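Dillis Two-Finger Gripper, Table Kit
Evaluation units and comparison notes

The Dillis is a two-finger electric gripper for light tabletop arms. It is sold as a matched pair for two-arm cells, with black angular fingers and flat, replaceable fingertips. Evaluation pairs are lent for 15 working days. The Tasteck and Fujimoto grippers can be supplied on the same wrist plate for side-by-side trials.

Our trial bench for food and packaging customers uses two white arms and a brown covered table. The standard set is a foil tray of food, a clear bottle with a light blue cap and a blue cloth.

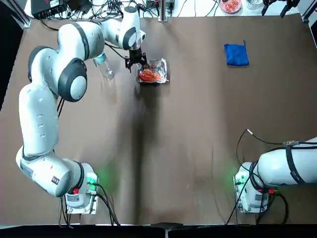

Force is set in 10 steps from the controller. Start at the lowest step for thin-walled plastic and go up one at a time. Foil trays should be approached with the fingers open and the speed limited to 200 mm/s, as the rim bends before the force limit trips.

Clear bottles are the harder test for most cameras. The depth reading passes through the wall and returns the table behind it, so the grasp point should be taken from the cap or entered by hand. 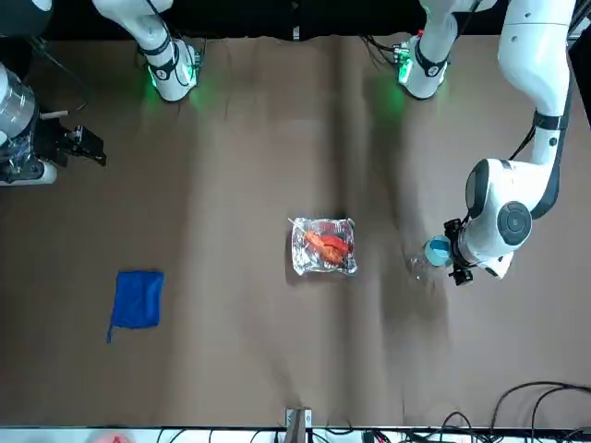 The Tasteck closes faster but has no force steps below its mid range. The Fujimoto holds round items well and is slow to release cloth. Neither accepts the Drastedetti wrist camera without an adaptor – the Dillis does.

With the Drastedetti fitted, both fingertips stay in view at the lower edge of the picture. Set exposure by hand when handling shiny film. Recalibrate after any change of fingertip. 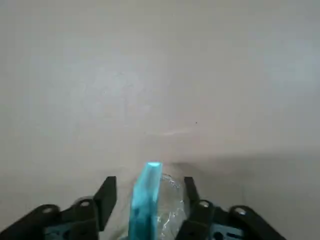

Wrist view: fingers open, light blue item and crumpled clear plastic between the tips.

Supplied with each pair: two grippers, two wrist plates, spare fingertips, 400 mm cable set. Controller and wrist camera ordered separately.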